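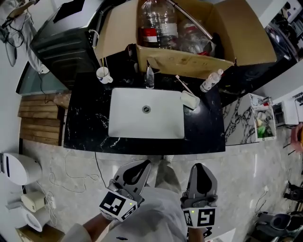
Serpil Saraç asked at the end of the last unit whether the finger pads ought to be finished before the housing, and whether a student who works at home without a printer could begin with the pads and wait for the rest. The answer adopted for this course is yes, on the condition that the mounting holes are drilled from the template in Appendix A and are not measured by hand. The remainder of this handout assumes that order of work.

Wakwood Shared Workshop
Course in Small Automation, Unit 6
Building a Hand-Held Gripper Pair
Issued January 9, 2025
Prepared by Oğuzhan Gökçe and Canan Bayram

6.1 Scope

Unit 6 covers the assembly, wiring and first adjustment of the Ludau gripper pair. The pair consists of a left and a right unit, each operated by one hand, each with a trigger, two fingers, a status light and a flat face for a printed marker. Recording software is treated in Unit 7. Students who were absent for Unit 5 (bearings and linkages) should read sections 5.3 and 5.4 before cutting any part.

The unit may be completed in the workshop or at home. Students building at home should have a bench vise, a drill with a depth stop, a soldering iron with adjustable temperature, and a set of hex keys in metric sizes. Printed parts may be ordered through the front desk. The workshop does not lend soldering irons for home use.

6.2 Materials and cost

The full list is posted in the parts room. Last May the class bought its materials as a single order, and the total came to $892, including the spare triggers and one replacement spool. The same arrangement will be used again. Individual orders are permitted, but shipping is then at the student's own expense.

Substitutions are allowed for fasteners, wire color and grip tape. They are not allowed for the finger springs, the trigger sensor or the voltage regulator. A student who has already bought a different regulator should bring it to the bench for a test under load before installing it.

6.3 Finger pads

Cast the pads first. The two-part mold should be brushed with release agent and left open until the surface is dull. Mix the rubber by weight. Pour slowly into the lower corner and let the material rise to the opposite vent.

After demolding, trim the flash with a fresh blade and check the back of each pad against a flat plate. A pad that rocks on the plate will peel away from its finger under a side load, and it should be recast. Texture on the gripping side is a matter of choice. The standard mold gives a shallow crosshatch. Boonmee Ongart has made a second mold with a finer surface, which may be borrowed from the tool crib against signature.

Bond the pads with the adhesive supplied in the kit. Clamp lightly. Students regularly use too much pressure at this step, and the adhesive then runs into the pivot. If this happens, remove it while it is still soft, using a wooden pick, and do not use solvent near the printed part.

6.4 Housing and linkage

Fit the linkage dry before any thread-locking compound is applied. With the trigger released, the fingers should stand fully open and should not touch the inner wall of the housing. With the trigger pulled, they should meet at the tips slightly before they meet at the base. The difference is set by the adjusting screw behind the trigger post, and a quarter turn is usually enough.

The housing closes with four screws. Tighten them in a diagonal order, and stop when the seam closes. Further tightening distorts the shell and brings the trigger out of line, a fault that is easily mistaken for a weak spring. In the previous course several springs were replaced without need for this reason.

Left and right housings are mirror parts. Mark them on the inside with a paint pen as soon as they are removed from the packaging.

6.5 Markers

Each gripper carries a square printed marker on its forward plate. The marker gives the camera software a known shape from which the position and tilt of the tool can be computed. Print it on matte stock at full scale, with the printer's "fit to page" setting turned off, and measure the printed square before cutting. An error of 2 mm in the side of the square will appear later as an error in distance, and no adjustment in software is offered for it in this course.

Leave a white margin on all sides. Apply the sheet to a clean plate from one edge to the other, pressing out air with a card. Bubbles and lifted corners are grounds for reprinting. The two markers of a pair must have different patterns, and the numbers assigned to each student are listed on the sign-in sheet.

Chathurika Debnath has pointed out that glossy laminate film, which some students add to protect the print, causes the marker to vanish from view under strip lighting. Laminate is therefore no longer accepted at inspection.

6.6 Wiring and power

Power is taken from a battery pack worn by the operator. The grippers themselves contain no cells. Each unit has a single cable leaving the rear of the housing through a rubber boot, with a strain loop inside the shell. Make the loop before soldering the connector. It cannot be added afterward without cutting the cable.

Check polarity with a meter at the connector and again at the board. Only then connect the pack. The status light should come on green within a few seconds. If it does not, disconnect the pack and consult the fault table in Appendix B. Do not reconnect repeatedly in the hope that the light will appear. 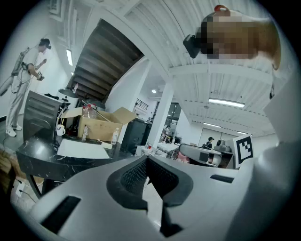

Cable length is the point on which most home builds are returned for correction. A cable cut to match the operator's resting posture will pull at the boot as soon as an arm is extended, and one cut far too long will catch on furniture. The length must be taken with the pack in its final place and the arms reaching forward. The person in white on the left is a useful reference for posture: the device is held in both hands at waist level, and the cables from the tall frame on the back curve around the torso. Students should take their measurement along such a curve, over clothing, and add one hand's width at the shoulder. A straight line from pack to gripper gives a figure that is too short in every case the instructors have checked.

Secure the cable at the strap in two places and nowhere else on the body. Ties at the elbow have been tried and are not recommended. The connector should be reachable by the wearer without assistance, so that the system can be disconnected at once if a cable is caught.

6.7 The test area

A test area may be set up in any room with a clear path for walking and a surface at table height. Household objects are suitable as test pieces. Choose some that are rigid, some that deform, and at least one that is lightweight and tips easily. A mug with a handle, a bar of soap and a toothbrush make a good starting set, and an open cardboard box provides a simple place to put things into and take them out of.

Glossy stone, glass and mirrors return reflections of the marker and may confuse tracking. They need not be removed, but their presence should be noted in the build log. Loose cables on the floor should be moved out of the walking path before the operator puts on the pack. A second person should be present during all tests with the pack worn. This rule applies at home as well as in the workshop.

Glass vessels, knives and open containers of liquid are excluded from the exercises in this unit.

6.8 First adjustment

Carry out the following in the order given, and record each result in the log.

1. Open and close each gripper slowly, without an object, until the motion is even. Note any click or hesitation and the trigger position at which it occurs.

2. Pick up the rigid test piece, hold it level, and set it down. Repeat with the other hand.

3. Pick up the soft test piece using only the fingertips. If it turns in the grip, return to section 6.4 and reset the adjusting screw.

4. Pass one piece from the left gripper to the right over the table surface. The markers should not touch each other at any point in the exchange.

5. Keep both grippers in use until a total working time of 80 minutes has been reached, with rests as needed. Inspect the pads, the boots and the four housing screws at the end.

The working period in step 5 may be divided over several sessions. It was added to the course at the request of the Plormont group, whose members found that loose screws and lifting pads rarely appeared in the first few trials.

6.9 Inspection and submission

Bring both grippers, the pack and the build log to the inspection bench. The instructor will open one housing of the pair, chosen at the bench. Thread-locking compound should be fully cured by then.

A build is accepted when the fingers close evenly, the markers are flat and correctly sized, the strain loops are in place, and the log is complete. Appearance is not assessed. Builds returned for correction may be resubmitted once without a new form.

6.10 Reading and preparation for Unit 7

Read the Taşdemir notes on camera placement, sections 1 through 3, available at the front desk in print. Bring the completed pair, the spare marker sheets and a laptop with at least one free port. Students who have not passed inspection may attend Unit 7 but will work with a partner's equipment.

Questions on casting should be addressed to Boonmee Ongart, and questions on wiring to Canan Bayram. Appendix A (drilling template) and Appendix B (fault table) are distributed separately.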